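Grocery stockpile on a small budget, how I do it. Typing this between loads of laundry so forgive the mess.

Had a few emails asking how to start. Short version: slow. Don't go buy a cartload of everything. I did that the first year and ended up with more mustard than one family can eat.

## What you need

- A notebook, or the back of an envelope
- The weekly flyer from your two closest stores
- Whatever coupons you already have. Don't buy extra papers yet
- One shelf. ONE. Closet floor is fine

## Step 1: Write down what you already eat

Go look in the trash and the recycling. Seriously. Whatever wrappers and cans are in there, that's your list. Mine is pasta, canned tomatoes, oatmeal, peanut butter, tuna, rice, coffee. Boring list. Good list.

Leave off anything you only buy for company.

## Step 2: Price book

Sounds fancy, isn't. One line per item. Item, size, store, lowest price seen. Add a line whenever you shop. I keep 33 items in mine and that's plenty, I tried more and quit by week two.

Work out the unit price or it's useless. Price divided by ounces. The big box isn't always cheaper, check the coffee especially.

Example from my own page, Plemulham Foods store brand tomatoes, lowest I've written down is 39 cents a can. So when they hit that, I buy. When they're at 85 I walk past.

## Step 3: Set a stockpile amount

Take it out of your regular grocery money, not on top. I started with $2 a week. Two dollars! Some weeks that was a few cans and nothing else. Still counts.

If you skip a week, roll it over. By December I had enough rolled over to do baking stuff all in one go, flour and sugar and the brown sugar, at the holiday sale prices, and didnt touch the regular money.

## Step 4: Match the coupon to the sale

This is where the savings are. A coupon on full price is usually worse than store brand with no coupon.

1. Open the flyer. Circle only things on your list from step 1.
2. Check the price book. Is the sale price at or near your lowest?
3. NOW look for a coupon.
4. Check the size on the coupon. Check it again.
5. Read the limit. "Limit 2 like coupons" gets me every time.

I sort mine in a plain accordion folder by aisle. Siriporn Khunthong, who swaps coupons with me by mail, sorts hers by expiration date and says I'm doing it backwards. Try both.

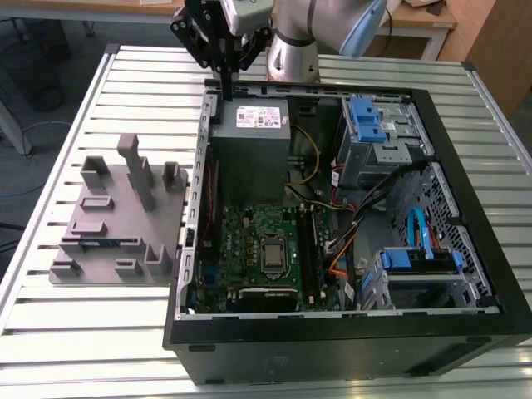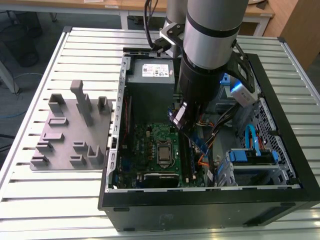

*Desktop tower on its side, side panel off*

## Step 5: Buy enough to reach the next sale

Most things at my stores come back around in six to eight weeks. Watch yours, they may be different. So if we go through one jar of peanut butter a week, I buy six or seven at the low price and stop.

Stop is the hard part. Write the number on your list before you leave home.

And don't clear the shelf, leave some for the next person. If they're out, ask for a raincheck. The Fikevcombe store writes them at the service desk, you have to ask, they won't offer.

## Step 6: Put it away right

New stuff in back, old stuff up front. Marker, month and year on the lid. Takes five minutes if you do it the same day, takes an hour if the bags sit in the hall til the weekend (ask me how I know).

Flour and rice go in something with a tight lid. Onions nowhere near the potatoes.

## Step 7: Shop your shelf first

Before you make a menu, go look at the shelf. Then plan meals from there, then fill in with produce and milk and meat. My trips got a lot shorter once I did it in that order.

## Store points

Only if it's free to join. My Ulloneo card gives $5 off for every 3000 points, which takes me forever, but it's five dollars for scanning a card. Don't buy things just for the points. Bonus point items are usually the expensive brand, so do the unit price on those too.

## Mistakes I've made

- Bought salad dressing we'd never tried, four bottles. Hated it.
- Drove across town for one deal. Gas ate it.
- Didn't check the reciept. Caught a wrong price on the Bermúdez beans only because I was bored in the car. Check it before you leave the lot.
- Forgot about the raincheck until it expired

## Quick version for the fridge

List what you eat. Track prices. Small amount every week. Sale plus coupon. Buy to the next sale. Date it, rotate it, eat it.

Dryer's buzzing. I'll put up the blank price book page next time, it's just lines and five columns, you can draw one yourself in the meantime.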